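4.2 Where the small meals go

Main meals are the easy part. People remember dinner, they write it down, they know what time it was. Small meals (cereal at ten at night, yogurt before a shift, cold rice out of the fridge) are where the diaries get thin, and this section is mostly on those. Coding rules are in 3.4 and not repeated.

Diary set: 3,714 entries from 963 households, Rimilach and Soltesis together, six weeks of writing. An entry is one person eating one thing at one sitting. Two people sharing a bowl gives two entries. A person who gets up, answers the door and comes back is still one entry, unless they wrote it as two, in which case we left it.

First result, and it held in both towns: small meals are eaten at the table less often than people say they are. The intake form asked where you usually eat a snack. Most put the table. The diaries then say counter, couch, bed, car, back step. We don't think anyone was lying. "Usually" is a hard word on a form, and the table is the polite answer.

Second result is about size. Table size did not predict table use, which we had expected it to. Households with a big table used it for mail, homework, sewing, and ate beside the pile or somewhere else. Households with a small one cleared it more often, there being no room for a pile in the first place. See also 4.4 on clutter.
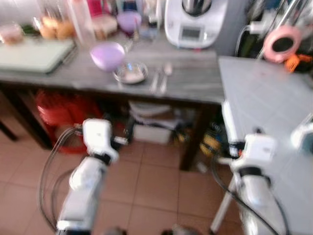
One reply from Soltesis argued that we had this backward: the table gets cleared for people, never for food, so if you eat alone you eat standing up, and it makes no difference how big the thing is. Several others said close to the same in the free-text box.

We went back and split the entries by company. The reply has a point. Eating alone is the strongest single predictor of eating away from the table, stronger than time of day and a good deal stronger than household size. A person living with five others but eating alone at 11 p.m. looks, in the diaries, just like a person living alone. Table size still does nothing once company is in the model.

There is one exception and it's breakfast. Alone or not, breakfast goes to the table more than any other small meal. Could be habit. Could be milk, and nobody wants to carry a full bowl of it across a rug. The diaries don't give reasons and we did not ask for any until the last week, too late to be much use.

4.3 Bowls, dishes, what counts as a setting

Second coder wanted a stricter rule here. What is a place setting? A bowl by itself, is that one? We settled on a vessel plus at least one utensil, on a surface meant for eating. Plates and napkins optional. By that rule a spoon in a bowl on a couch arm fails and a fork next to a dish on a kitchen table passes, even if the dish only ever gets used for peelings.

Figure 4. Lavender plastic bowl, shallow stainless steel dish and silver fork on a gray tabletop.

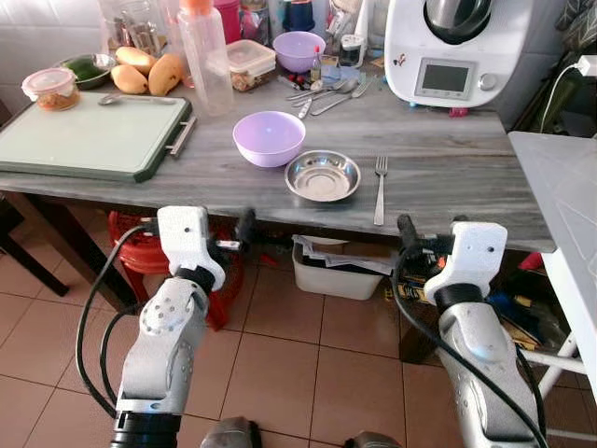

Chan

Agreement between coders was good for dinner entries and poor for the rest. Most of the trouble was second vessels. People put out an extra dish for pits, shells, bones, a tea bag, and then list it or don't. In the Rimilach diaries the extra dish gets mentioned a lot. In Soltesis hardly ever, though when we phoned 50 households in September to check, most of them said yes of course there's a dish. So the gap is in the writing and not in the kitchen. We dropped second vessels from the town comparison for that reason and kept them in the household tables (Appendix C).

Material is a smaller problem. The diary sheet, taken over from the earlier Toltico study, gave boxes for china, glass, metal, plastic, paper, other. Plastic was under-reported early on, we think because people took it to mean disposable. Wording changed to "hard plastic, reusable" after the first week and the counts went up the same day. First week plastic entries should be read with that in mind, or skipped.

Forks: used for more small meals than we guessed. Cold pasta, melon, cake, leftovers straight from the container. Spoons still lead at breakfast and late at night. Knives barely appear outside of dinner, exept for butter and fruit.

Limits. Self-report, obviously. Two towns, both mid-sized, both with a lot of shift work which pushes eating times around. No diaries from children under ten, a parent wrote for them, and parents seem to of left out anything eaten in a car seat. Seasonal effects are taken up in section 5.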